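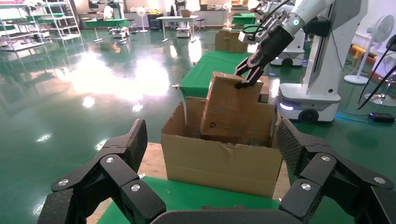

**L. Shehu**
Research Associate, Packaging Reuse Group, Fuvport

**Figure 1.** A smaller used box at an angle inside an open outer box with the top flaps folded outward.

## 4. Condition of reused boxes and its effect on nesting

### 4.1 Material

The boxes came from the returns store at Fuvport, where cardboard is kept for a second or third use before baling. From a stock of 3000 we drew 62 outer boxes and matched each with a smaller inner box from the same store. Boxes with a missing flap or a split base were left out at the draw. All other damage was accepted, as the store accepts it in daily work.

Each box was graded before use on the Prekitura scale, which runs from zero (unused) to five (fit only for baling). The scale treats faces, edges and corners separately. We kept the three grades apart, as a single mean hides the kind of wear that matters for nesting. The outer box in Figure 1 is scuffed on its front face and slightly torn along the upper edge; the inner box is worn and creased. Both kinds of damage were common throughout the sample.

Printed marks were noted but not graded. Old tape was left in place unless it stood proud of the surface, in which case it was cut back to the board.

### 4.2 Procedure

The outer box was placed on a table and its top flaps folded back. The inner box was lowered by one upper corner, at an angle, until its lowest edge touched the base of the outer box, and then let down flat. Lifting reversed the steps. Holding by a corner was chosen over holding by two faces because it needs no clearance at the sides — the gap between inner and outer box was often less than the thickness of a hand.

Clearance was measured on all four sides after the inner box had been let down, with a steel rule read to the nearest millimetre. We also recorded whether the inner box caught on the rim on the way in, whether it caught on the way out, and whether either box gained a new tear or crease. A catch was any contact that stopped the movement. Light rubbing was not counted.

Flaps were a source of trouble in the pilot work. A flap that has been folded many times loses its spring and stays back, while a newer one tends to swing in over the opening. Flaps were therefore folded back twice before each run and left without weights or clips.

### 4.3 Results

The inner box caught on the rim in 28 of the 62 pairs on the way in. Most of these catches were at a torn or softened part of the outer rim, where the board had opened into its layers and the edge of the inner box ran in between them. Face grade had no clear bearing on the result. A badly scuffed box with a sound rim took its inner box without difficulty, and several clean-looking boxes with a short tear at the top did not.

Creasing of the inner box worked in both directions. A crease across a face allowed the box to give a little and pass the rim, but the same crease let the face bulge once the box was flat, and the side clearance was then smaller than the nominal dimensions would suggest. In two pairs the bulge closed the gap completely, and the inner box had to be tilted again before it could be lifted.

New damage was slight and was confined to the rim of the outer box and the held corner of the inner box. The corner softened with each lift. We did not follow any pair beyond its sixth lift and cannot say at what point the corner would fail.

### 4.4 Comparison with the Dirkance rule

The Dirkance packing rule, used in the store until July 2020, asks for a fixed side clearance and takes no account of wear. Applied to our sample it passes nearly all pairs, including most of those that caught. Adding a check of the upper edge alone would have set aside the greater part of these. The check is made by running a finger along the rim and rejecting any box where the layers can be felt to part. It adds little to handling time and needs no gauge.

Lid closure over the nested box is treated in Section 5.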